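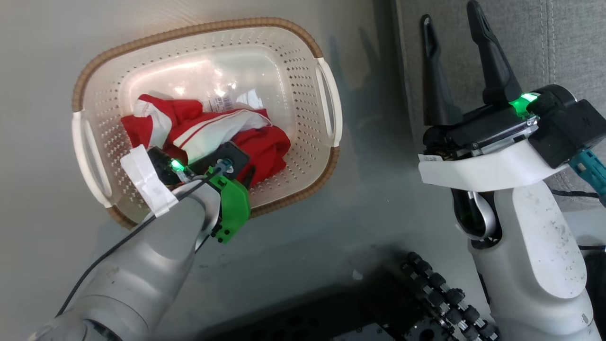
Laundry set, which episodes to keep?

ndervishi
October 12, 2023
171 episodes of the basket pick so far, left arm only. 61 are messy – gripper goes in, comes up, goes in again. Bin them or keep?

cantero_k
Bin. It'll learn to dither. Had that in February, arm just hovered over the clothes for ever.

mundidar
Disagree. Retries are the useful bit, otherwise it never learns to recover. Keep them, tag them

cantero_k
Tagging takes ages and you know it

mundidar
up to 3 retries fine, past that chuck it. Not hard

sosusetti
Is it always the red and white top? Id worry more about that tbh

ndervishi
Mostly yes. Have 2 other bits to swap in. Will tag teh messy ones tonight and train with and without – Nermina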